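Home News Reviews Interviews Kits About

Two arms, one worktop: a chat with the people behind the Grendirell

5 minute read

I'd been pestering Sólveig Damgaard for an interview since the spring, mostly because I kept seeing her company's name on the side of other people's projects and couldn't find a proper write-up of the thing anywhere. Isness sells one product, the Grendirell, a two-armed bench kit that arrives in flat boxes and ends up as a pair of small robot arms facing each other over a table. When she finally said yes she brought Kaj Laxdal along too, who looks after support and (by his own account) answers most of the angry emails.

First question, because you'd all shout at me otherwise: what does it cost? "It's 1266 euros for the full kit, both arms, rails, grippers, cables, the lot," Sólveig told me. "You bring your own table and your own computer." There's a spares pack for 199 on top, with gripper fingers and a couple of motors in it, and I asked whether that was a sneaky way of bumping up the price. She laughed, but Kaj jumped in. "Buy it after you break something. Plenty of people get months out of the first set of fingers. I'd be happier if they spent the money on a decent bench."

Benches turned out to be a subject close to his heart! He talked for a good ten minutes about wobble. The rails need something solid under them, and the emails he gets about arms "drifting" are very often emails about a folding table. He now asks for a photo of the legs before he'll look at anybody's settings.

I wanted to know why two arms, when one is cheaper and a lot less bother to set up. Sólveig used to work at Nogueira, on the sort of big factory machines that live behind a fence, and she said the question came up there too. "With one arm you spend your whole life designing clamps. Something has to hold the other thing still. Give it a second arm and you can throw most of the clamps away, and then of course you have a new problem, which is the arms bumping into each other."

Do they bump into each other? "Oh, constantly, in the first week," she said, quite cheerfully. The software slows both arms down when the grippers get close, and you can set how fussy it is about that. Kaj's advice is to leave it very fussy until you trust yourself.
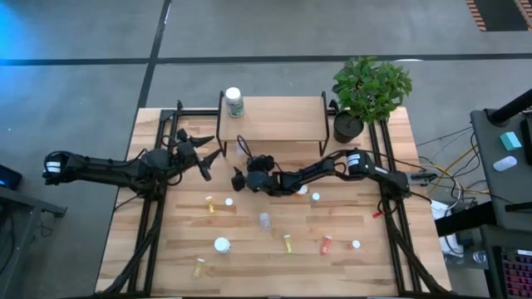 The job they like to talk about at the moment is small packaging: bottles, vials, lids, anything light that rolls. I'd assumed this was because there was money in it, but Sólveig says it's more that it finds every weakness in the kit. "A cube is easy. You can be a bit off and still pick it up. A round thing on its side is going to roll away from you if you come at it wrong, and a cap is so low that you're nearly scraping the table to get hold of it." She'd happily never look at another wooden cube.

See-through plastic is the other headache. Kaj was very frank about this and I was glad of it, as the sales page is a bit vague. "If you want to sort clear bottles, expect to put the hours in. The coloured ones come along quickly. Clear ones take more practice, and better lighting than most people have in a spare room." Would he put that on the website? He looked at Sólveig. Sólveig said they were redoing the website.

We got on to who buys it. College departments, mostly, then hobbyists, and a few small firms wanting to try an idea out before they spend real money. I asked if a pharmacy could put one to work behind the counter and got a firm no from both of them at once. It's a learning and tinkering kit, it has no approval for anything to do with real medicines, and they turn that sort of order down.

The obvious rival is Jukotex, who do a smaller two-arm set for less. I expected some diplomatic mumbling, but Sólveig said she owns one and rather likes it. "Their manual is better than ours. Ours was written by me at night. The reach on theirs is shorter, so if you want to put a shelf or a tray at the back of the table and have both arms get to it, ours is easier."

On the manual, I have to agree with her. I've built a kit from it and the cable section had me swearing at page after page of tiny drawings. Kaj says a new version is coming, with the cable routing done as proper photographs, and that it'll be free to download for people who already own one.

The warranty is 2 years on the motors, nothing on the gripper fingers. Returns are fine if the boxes are complete, though Kaj would like it known that he has received a kit back with somebody's dinner fork in it.

Last thing I asked was what they'd change if they could start over. Sólveig said the connectors. Kaj said the connectors as well, and then the two of them got into such a long discussion about connectors that I put my coat on.

Posted December 5, 2025

Contact us | Copyright, all rights reserved | Back to top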